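Gritari cover glass, 22 mm square, box of 900. Review by Golnar Rahimi

Short one, I have a batch waiting. Ordered these in June after Flallach dropped our usual cover slips and the reorder page went 404. Tech at Botard said try Gritari. Fine.

Good first. Thickness is even, no focus hunting when I go from slide to slide at high power. Edges clean. They come apart without that awful sticking you get from cheap ones, one puff of air and the top slip lifts. Mounting medium spreads flat, very few bubbles, and thats with me rushing.

Not so good. Dust. Every pack has a bit of glass powder in the bottom, so wipe before use, lens paper and a drop of ethanol. Lost 2 packs to breakage in shipping as well, corner of the carton was crushed. Emailed, got replacements, no argument. Took longer then I'd like.

Price is 32 a box, cheaper than Muñoz and I cant see a difference under the scope. Macario Ledesma on the next bench says the Muñoz ones clean up better for reuse. Maybe. I don't reuse cover slips so no opinion.

Storage: keep them dry. Left one pack open by the sink over a long weekend and the slips fogged, wouldn't clear with ethanol. My fault, but the foil inner bag doesnt reseal and it should. I use a lidded tub with a desiccant sachet now. 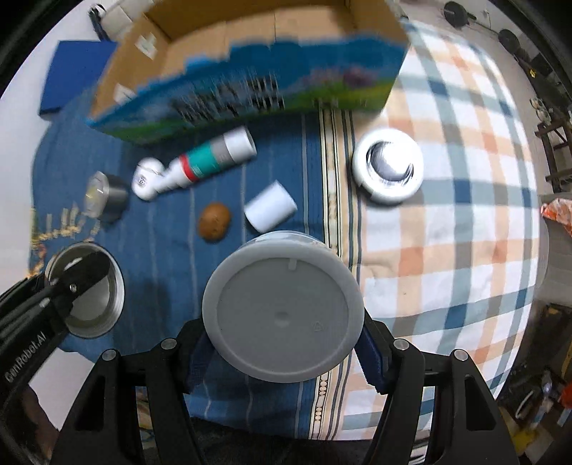

Gray plastic container, lid side up.

Would buy again for routine stuff. For fluorescence I'd want to test a few first, haven't had time. Four out of five, one off for the dust and that bag.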